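Soaked barley

Soaked barley is a cold breakfast dish made by leaving rolled or flaked barley in milk, whey or water until it is soft enough to eat without cooking. It belongs to the same family as soaked oats and bircher-type mueslis, but has a firmer bite and a slightly malty taste. The dish is eaten plain or with fruit, seeds or soft cheese.

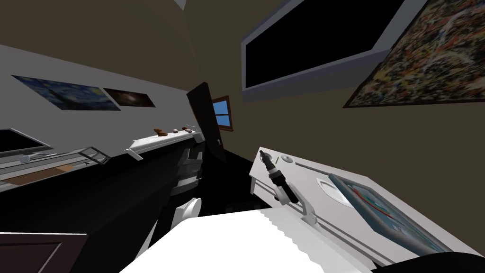
From the Onolano Food Encyclopedia
Entry: Cereals and grains
Last revised Tue 15 June by the Onolano editors

Name

In the Werside district the dish is called cold barley or steep. The second name comes from malting, where the grain is also steeped, although the two processes have different aims. In malting the whole grain is wetted so that it sprouts. In the breakfast dish the grain has already been steamed and rolled and cannot sprout.

Grain

Flaked barley is the usual base. It is made from pearled or hulled grain, steamed and pressed between rollers. Flakes from pearled barley soften faster and give a paler, smoother result. Flakes from hulled barley keep more of the bran, take up less liquid in the first hours and stay chewy. Whole pearl barley is not suitable unless boiled first, as the centre stays hard after a night in cold liquid. Barley contains gluten, and the dish is not suitable for people with coeliac disease.

Preparation

The flakes are mixed with liquid in a lidded bowl or jar and kept in the refrigerator. A common ratio is 2 parts liquid to 1 part flakes by volume. Thin flakes are ready after 5 hours; thick flakes are left overnight. The mixture is stirred once after the first half hour, when the flakes tend to settle and clump at the bottom.

Salt is added at the start. Honey, syrup or sugar may go in at any stage. Acid fruit such as rhubarb or sour plum is normally kept back until serving if the liquid is milk, which may otherwise curdle. Buttermilk and yoghurt are already acid and do not need this care.
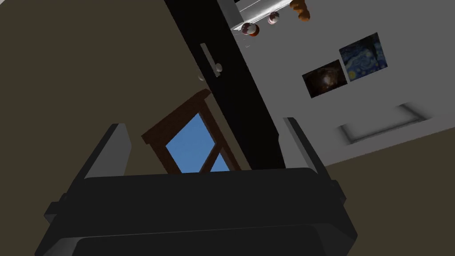
Thickening continues for as long as the mixture stands. It is caused mainly by beta-glucan, a soluble fibre that passes out of the flakes and binds water. A batch that has become too stiff is loosened with cold milk. Warming it thins it for a short time, but it sets again on cooling.

Regional forms

The Werside form uses whey left over from curd making and is served with stewed apple. It is thin enough to drink from a cup. The Medrano form is made with almond milk, left very thick, and turned out on a plate with orange and toasted seeds. In Zesness the flakes are dry-toasted in a pan before soaking, giving a darker colour and a nuttier smell. Zesness cooks also make a December version with dried pears and caraway.

Storage

Soaked barley keeps for 3 days under refrigeration in a closed container. Fresh fruit shortens this time. A sour smell in a batch made with sweet milk, or gas bubbles under the lid, indicates fermentation, and the batch is thrown away. Freezing is possible but breaks the texture, leaving a watery layer on thawing.

See also

Barley water
Flaked grains
Frumenty
Muesli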